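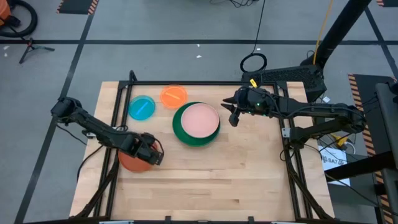
Two robot arms at a wooden tabletop, one with its gripper lowered onto a bowl.

Kadeo 2 firmware adds per-key debounce, drops the old keymap format

Version 2 of the Kadeo keyboard firmware was tagged on Saturday and is available from the project's download page. The release replaces the scanning code used since the first public build and changes how keymaps are stored on the controller.

Debounce is now handled for each key separately. Earlier versions used a single timer for the whole matrix, so a noisy switch in one corner could delay a clean press somewhere else. The new code keeps a small counter per key and reports the press on the first edge. Release events are still held until the contact settles. The default scan rate is 1000 Hz on all supported boards.

Maintainer Fionnuala Kavanagh wrote in the release notes that the change costs 90 bytes of RAM on the Mindo, the smallest board in the supported list. "Boards with a bad diode will look worse under this version, as the old timer was hiding it," the notes say. "Run the matrix test before you file a bug."

Keymaps are now stored as a compact binary table with a checksum. A layout can hold up to 109 keys across all layers without external flash. Text keymaps from version 1 are not read at boot any more and have to be converted with the command line tool included in the archive. The converter handles layers, tap-hold keys and plain macros. It skips macros with embedded delays and prints a warning for each one.

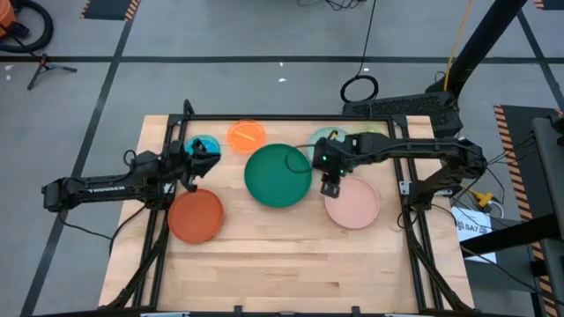 Robot arms extended over a table set with round plates or lids.

The Jalali split board moves from experimental to supported status. Its two halves now exchange state over a single serial line, and either half can be plugged into the host. Owners must flash both halves before reconnecting them, as the version 1 link protocol is not compatible.

Support for the Ustadik macro pad is still incomplete. Its rotary encoder works, but the display stays off, and issue 812 in the tracker remains open for it. Kavanagh has asked for logs from anyone with the second hardware revision.

Users who rely on delayed macros are advised to stay on the version 1 branch for now. It will get fixes for USB enumeration faults until September, with no new features planned. Build instructions for both branches are in the repository.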